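Subject: Re: [stairs-and-joinery] Stripping an old handrail, or leaving it alone

Juraj and all,
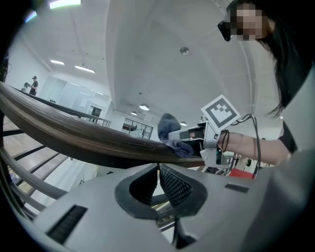 ## Short answer

Leave the finish on and clean it first. You can always strip it later, but you can't put the old surface back.

> On the list in February, Juraj Kolář wrote:
>
> The rail in our stairwell is sticky at the top landing and dull most of the way down. Marcus Begay told me to strip the lot and oil it. I have no idea what is on it now. Could be varnish, could be shellac. It is a rented building, so I would rather not start something I can't finish in a weekend. What would you use, and in what order?

## Finding out what is on it

Dab methylated spirit on a cotton bud and hold it on the underside for a minute. If the surface goes soft and tacky, it is shellac. If nothing happens, it is most likely an oil varnish or something newer. Try it in two places, as rails get patched over the years and the top end may not match the bottom.

Do this before you buy anything. Maya Tannous bought two tins of stripper for her rail at Mösli and then found she only had wax and hand grease to deal with.

## Cleaning

1. Warm water with a little washing-up liquid, cloth wrung out hard. Work in short lengths and dry each one before moving on.
2. White spirit on a rag for whatever is left. Windows open, no smoking. Lay the rags flat outside to dry.
3. Leave it overnight.
4. Look at it again in daylight. Sticky patches that are still there are the finish breaking down, and those need to come off.

Miloslav Jurčo uses sugar soap for step 1. I found it too strong on shellac – it left mine cloudy and I had to go over it again.

## If you do strip

Only the bad length, back to a joint if there is one. Use a card scraper on the flats and fine wire wool on the curve. Don't use a heat gun in a stairwell.

On oil I disagree with Marcus. It is fine on a rail at home, but in a shared stair it picks up dirt and wants doing again every year. Two thin coats of satin varnish will last longer.

Also, ask the landlord before step 2. The smell carries.

Radoslava Urban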